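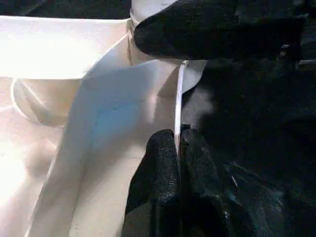

Parmont Laundry Drop-off: FAQ

When are you open?
7 to 7. Closed holidays.

How much?
Wash and fold, 13 dollars a bag. Comforters 20, any size.

How long does it take?
Next day if its in by noon. Otherwise two.

Do you do wedding dresses?
No. Try Drurken, across the lot.

Can I bring my own soap?
Sure. Write your name on it.

Lost my ticket, now what?
Bring ID, ask for Treasa. Phone number works too.

Something's missing from my order.
Call within a week. Keep the tag, we need teh number off it.

Delivery?
Not till February.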